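共用キッチンの調理台における物品の仮置きと作業面の確保

生活空間デザイン演習 最終報告書
Kirnia班
提出日 2月6日

概要

共用キッチンの調理台では、包丁を使い始める前の段階で、食材、保存容器、食器、カトラリーが同じ面に並ぶ。本報告では、この状態を「仮置き」と呼び、仮置きされた物品が切る、混ぜる、盛り付けるという作業に必要な面をどのように占有するかを調べた。調査対象は学生寮Lozanoの共用キッチンにある調理台である。仮置きの行為を101件記録し、物品を4区分に整理したうえで、まな板の手前と右側を空ける配置案を作成した。配置案を用いた試行では、作業中の置き直しが減少した。一方、カトラリーについては区分の境界があいまいで、配置案どおりに置かれない例が残った。

1. 背景と目的

調理台の使いやすさは、天板の寸法によって説明されることが多い。天板が広ければ作業面も広くなるという考え方である。しかし、共用キッチンでは利用者が自室から食材や容器を持ち込むため、天板の寸法が同じでも、実際に使える面は回ごとに異なる。前期の予備観察でも、天板に余裕があるにもかかわらず、まな板を手前に引き出せずに作業が止まる場面が見られた。

予備観察は6月に行った。この時点では、調理台が狭く感じられる原因を収納不足と仮定していた。そのため、壁面に取り付ける収納棚の試作から着手し、これをCutanoと名付けた。しかし、Cutanoを取り付けた後も、調理中の天板の状態に大きな変化は見られなかった。棚に戻されるのは調理後に洗った器具が中心であり、調理の直前に取り出された物品は、使用するまで天板の上に置かれたままであった。この結果を受けて、後期は収納から仮置きへと対象を変更した。

本報告の目的は次のとおりである。第一に、調理台に仮置きされる物品の種類と位置を記録する。第二に、仮置きの位置と作業中の置き直しとの関係を整理する。第三に、器具を追加せずに実施できる配置案を示す。

2. 用語

本報告で用いる用語を以下に定める。

仮置き:使用前または使用途中の物品を、洗浄や収納を前提とせずに天板に置くこと。置いた者が次の動作に移るまで手を離している状態を指す。手で支えたまま天板に接している場合は含めない。

置き直し:一度仮置きした物品を、使用以外の目的で別の位置に移すこと。まな板を動かすためにボウルを奥へずらす行為などがこれに当たる。

作業面:切る、混ぜる、盛り付けるのいずれかを行うために物品が置かれていない面。物品と物品の間にできた細いすき間は、面積があっても作業面に含めない。

前縁:天板の、利用者が立つ側の縁。

奥、手前、左、右は、いずれも利用者が前縁に向かって立った位置から見た方向とする。

3. 調査対象

3.1 調理台

対象とした調理台は大理石の天板を持ち、表面には灰色と白の筋模様がある。模様は不規則であり、目地のような直線は含まれない。このため、利用者が天板の模様を位置の目安として使うことはできない。位置の目安がないことは、後述する配置の再現性に影響した。

天板の左側にはまな板が置かれることが多い。シンクとの位置関係によるものと考えられるが、利用者への聞き取りでは明確な理由は得られなかった。右側は盛り付けに使われるほか、取り出した食器を並べておく場所にもなっていた。

3.2 物品

記録の対象は、天板に置かれたすべての物品とした。ただし、布巾および洗剤は、常に同じ位置にあったため除外した。食材については、皮をむいていない果実のようにそのまま置かれるものと、容器やボウルに入ったものとを分けた。前者は転がりやすく、後者は容器の底面積がそのまま占有面となるためである。

4. 方法

4.1 記録

記録には、天板を100 mm間隔の格子に分けた用紙を用いた。天板自体に線を引くことはできないため、前縁に沿って目盛りを付けた紙テープを貼り、奥行き方向は定規を当てて読み取った。物品の位置は、その底面の中心が入る格子で表した。長いもの、すなわちスプーンやフォークについては、柄の端と先端の両方が入る格子を記入した。

記入は班員が交代で行った。調理を行う者は記入を兼ねないこととした。手を止めて記入すると置き方が変わるという指摘が予備観察の段階であったためである。

4.2 対象とした料理

調理する料理は7品とした。切る作業と混ぜる作業の両方を含み、加熱前の準備が天板の上で完結するものを選んだ。麺類は、ゆで湯の準備に人手を取られ、天板の記録が途切れるため除外した。ピーマンの和え物、果物を用いたサラダなど、ボウルを複数使用する料理が多くなった。この偏りについては8章で述べる。

4.3 集計

用紙の内容は、班で作成した集計シートに転記した。シートの名称はCosisである。Cosisでは、物品名、区分、格子番号、置き直しの有無、置き直しの理由を1行に入力する。理由は自由記述とし、転記後に読み合わせを行って表記をそろえた。「じゃま」「まな板に当たる」「手が当たる」は別の理由として残し、「邪魔」「じゃま」のような表記の差のみを統一した。

転記の際に用紙と一致しない行が見つかった場合は、用紙を正とした。用紙の記入自体が判読できないものは集計から外した。

5. 現状の把握

5.1 物品の区分

得られた101件の仮置きを、次の4区分に整理した。

区分A 作業の台となるもの。まな板がこれに当たる。
区分B 受けるもの。空のボウル、皿など、これから食材を入れる器を含む。
区分C 入っているもの。食材の入ったボウル、保存容器、飲料や水のボトルを含む。そのまま置かれた果実もここに含めた。
区分D 細長いもの。スプーン、フォーク、その他の柄の付いた器具を含む。

当初は素材による区分を検討した。金属、樹脂、ガラスに分ける案である。しかし、同じステンレスでも皿とフォークでは占有の仕方が異なり、素材と置き直しの間に関係は見られなかった。区分は、その物品が次にどう使われるかを基準とする方が、置き直しの理由とよく対応した。

件数が最も多かったのは区分Cである。区分Cの物品は、一度置かれると使用まで動かされないことが多く、1回の調理の中で天板に置かれている時間も長い。区分Dは件数では区分Cに次ぐが、置き直しの回数では区分Cを上回った。

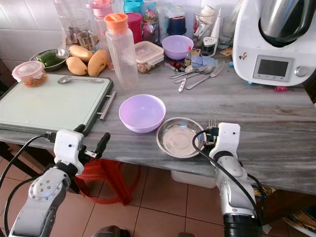 区分Bと区分Cは、同じ形の器が両方に現れるため、外観だけでは判別できない。区分を分けるのは中身の有無と、その器が次の作業でどこに必要になるかである。薄紫色のボウルがその例で、中央にある空のボウルは区分Bとして扱い、すぐ右に並ぶ浅いステンレスの皿も同じ区分に入れる。ピーマンの入ったステンレスのボウル、オレンジがかった茶色の食品が入ったガラス容器、黄色いマンゴー、オレンジ色のキャップの付いたボトルは区分Cであり、まな板より奥の側に集まっている。この並びでは、受ける器が手前、入っているものが奥という分離がおおむねできている。問題は区分Dで、右奥のボウルの脇にフォークとスプーンが散らばる一方、まな板の上にもスプーンが横たわり、手前の皿の近くにも別のフォークがある。細長いものだけが、天板の左右と前後にまたがって分布する形である。

5.2 位置の傾向

まな板は天板の左半分に置かれ、作業の開始後もほとんど動かされなかった。したがって、まな板の位置は固定条件とみなすことができる。これに対し、受ける器の位置は調理を行う者によって異なった。まな板の右に置く者、奥に置く者、まな板の手前に引き寄せる者があり、手前に引き寄せた場合は前縁に近くなるため、途中で置き直される例が多かった。

保存容器は、ふたをしたまま奥に置かれる傾向があった。ふたを開ける際には手前に移されるが、開けた後のふたの置き場が決まっておらず、受ける器の横や細長いものの上に重ねられることがあった。ふたは独立した物品として記録していなかったため、この点は記録用紙の不備である。途中から備考欄にふたの位置を書くこととしたが、集計には含めていない。

ボトルは高さがあり、奥に置かれた場合でも、その後方にある物品を取る際に手が当たりやすい。今回の格子による記録は平面上の位置のみを扱うため、高さの影響は自由記述から読み取るほかなかった。「手が当たる」と記入された置き直しの多くは、ボトルまたは立てて置いた果実の周辺で生じていた。

5.3 置き直しの理由

自由記述を整理した結果、置き直しの理由は、場所の競合、到達のしにくさ、不安定さの三つに大別できた。

場所の競合は、作業を始めようとした面に既に物品がある場合である。まな板の上にスプーンが置かれている場合が典型で、切る作業の直前に必ず置き直しが発生する。まな板は平らで汚れが少ないとみなされやすく、細長いものの仮置き場所として選ばれていた。

到達のしにくさは、使用したい物品が別の物品の後ろにある場合である。奥の器に入った食材を取るために、前にあるものを左右へ動かす行為が含まれる。区分Cの中で前後の重なりが生じたときに多い。

不安定さは、果実や丸みのある食材に限られる。マンゴーのように長円形の果実は、並べて置くと互いに支えになるが、一つを取ると残りの向きが変わることがある。天板に傾きはないが、記録中にも果実の向きが変わった例があり、器に入れ直された。

6. 配置案

6.1 方針

配置案の作成に当たっては、新しい器具を加えないことを条件とした。Cutanoの試作では、器具を加えても使い方が変わらなければ天板の状態は変わらないという結果を得ている。また、共用キッチンでは物品の所有者が異なるため、置き場所に名前を付けて固定する方法も採用しなかった。

案では、まな板の位置を左側に固定し、残りの面を次のように割り当てる。

まな板の右、手前側:区分B。切った食材を受ける器を最初に置き、盛り付けに使う皿をその右に置く。
まな板の奥:区分C。使用順の早いものを右寄りに置く。
天板の右奥:区分Cのうち、背の高いもの、および最後に使うもの。
天板の右端:区分D。柄の向きを前縁側にそろえ、一か所にまとめる。
まな板の上:使用中の食材と包丁のみとする。

前縁から100 mmまでの範囲には、区分を問わず物品を置かない。前縁に沿ったこの帯は、まな板を引き出す際の逃げになるとともに、腕が通る範囲でもある。

6.2 検討の経過

区分Dの位置については、班内で意見が分かれた。混ぜる作業はボウルの中で行うため、スプーンはボウルのすぐ横にあるのが最も短い動作で済む。この考えに従えば、区分Dは区分Bの間に分けて置くことになる。しかし、器と器の間に柄を差し込むと、器を動かすときに柄も動かすことになり、置き直しがかえって増えた。紙の上での検討では動作の短さを優先した案が有力であったが、天板の上で並べ直した段階で取り下げた。

先端の向きについても二つの案があった。先端を奥に向ける案と、手前に向ける案である。柄を前縁側に向ければそのまま握ることができ、食品に触れる部分にも手が触れない。配置案では前者を採用した。

区分Cのうち、そのまま置かれる果実については、浅い器に入れる案も検討した。器に入れると転がりはなくなるが、底面積が増え、まな板の奥の面が不足する。最終的には、果実を区分Cの端に寄せ、隣のボウルに接するように置くこととした。

7. 試行の結果

7.1 実施

配置案の試行は、現状の記録と同じ7品を対象とした。調理を行う者には、開始前に配置案の図を見せ、置く順序は指定しなかった。図は調理中に参照できるよう、壁面に貼った。

7.2 置き直しの変化

場所の競合による置き直しは減少した。減少が大きかったのは、まな板の上に置かれたものを移す動作である。まな板の上に置かないという指示は位置の説明を必要とせず、図を見ずに守ることができた。

到達のしにくさによる置き直しは、減少したものの、料理によって差があった。果物を用いたサラダのように、使用する食材の数が多く順序の自由度が高い料理では、使用順に並べるという指示が機能しにくい。順序を決めずに調理を始め、途中で奥の容器を取り出す例があった。

不安定さによる置き直しは、試行の前後で差が認められなかった。もともとの件数が少なく、配置案の効果を判断することはできない。

7.3 守られなかった点

区分Dの配置は、開始時には守られていたが、調理が進むにつれて崩れた。一度使ったスプーンは食材で汚れているため、未使用のものと同じ場所に戻すことが避けられた。その結果、使用後のスプーンは受ける器の縁に掛けられるか、空いた皿の上に置かれた。配置案は使用前の物品を前提としており、使用途中の置き場所を定めていなかった。

前縁の帯については、まな板の前では守られたが、天板の右側では皿がはみ出す例が見られた。右側では切る作業を行わないため、帯を空ける必要性が調理者に伝わりにくかったと考えられる。図では帯を天板の全幅にわたって示していたが、色分けが薄く、見落とされた可能性もある。

8. 考察

現状の記録と試行を通じて、作業面の不足は、天板全体の占有よりも、まな板の上とその周囲に置かれた少数の物品によって生じることが確認できた。天板の奥に区分Cの物品が密集していても、受ける器の位置が確保されていれば作業は進む。逆に、占有面積の小さいスプーンでも、まな板の上にあれば作業の開始を妨げる。占有面積のみを指標とした場合、この差は現れない。

区分Bと区分Cの間では、調理の進行に伴って区分の移動が起こる。空のボウルに切った食材を入れた時点で、そのボウルは受けるものから入っているものに変わる。配置案に従えば奥へ移すべきであるが、実際には手前に置かれたまま次の作業に使われることが多かった。この場合の移動を置き直しと数えるかどうかは、2章の定義では決まらない。集計では、次の器を置くために移した場合に限って置き直しとした。定義の段階で検討しておくべき点であった。

同じ色と形の器が複数ある場合、調理者が器を取り違える例もあった。一方は食材用、もう一方は盛り付け用として出されていても、外観からは区別できない。前後に離して置くことで取り違えは避けられるが、これは配置案の意図した効果ではなく、位置が役割の目印として働いた結果である。

調査の制約として、対象が一つの調理台に限られること、料理がボウルを多く使用するものに偏ったことが挙げられる。また、調理を行った者が班員であるため、記録の目的を知ったうえで物品を置いている。班員以外の利用者では、物品の置き方がより多様になると予想される。試行は現状の記録より後に行っており、調理への慣れによる置き直しの減少を、配置案の効果から分離できていない。

9. 今後の課題

使用途中のスプーンとフォークの置き場所を、配置案に追加する必要がある。候補は、受ける器の右に置く皿を仮の受けとして兼用する方法である。ただし、その皿が盛り付けに使われる料理では兼用できないため、料理ごとの条件を整理しなければならない。

記録用紙には、ふたの位置と物品の高さの欄を加える。高さは実測せず、ボウルより高いか低いかの二択とすれば、記入の負担は大きく増えない。Cosisの列構成もこれに合わせて変更する。

配置図については、前縁の帯の表示を濃くし、まな板の上に物品を置かないことを文字で併記する。Cutanoは現在も壁面に残してあるが、図を貼る場所と重なるため、図の位置を棚の下端より低くするか、棚を取り外すかを寮の管理担当と協議中である。

付記 記録用紙の記入上の注意

格子の境界にまたがる物品は、底面の中心が入る格子に記入する。中心が境界線上にある場合は、右または手前の格子とする。
重ねて置かれた器は、上下それぞれを1件とし、備考欄に「重ね」と記入する。
細長いものを束ねて置いた場合は、柄の付いた器具ごとに行を分ける。
置き直しが連続した場合は、手を離した時点ごとに記入する。
容器のふたは、本体と離れて置かれた時点で備考欄に位置を記入する。
判読できない記入は推測で補わず、空欄として転記する。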